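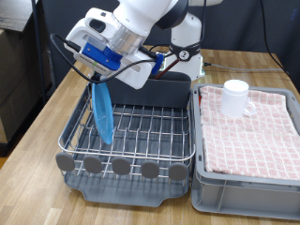
Washing Up After Guests

Jan 19, 2020 | by Hadiza Ibrahim

Home | Archive | Letters | About me

When I was a child, my aunt did not let any guest go near the kitchen sink. A guest who washes a plate, she said, is a guest you have insulted. I moved to Judetti in November and here it is the opposite. After dinner everybody stands up and looks for a towel.

The first time, at Hauwa's apartment, I stayed in my chair and felt very polite. Later she told me, with a smile, that her neighbors found me a little proud. I was ashamed for 2 days.

Now I ask, "Should I wash or dry?" I prefer to dry, and I like to put plates in the rack with space between them -- my aunt stacked everything in one tower.

Next month she is coming to visit me. I have not decided yet what I will tell my friends, or what I will tell her.

Filed under: Home life, Manners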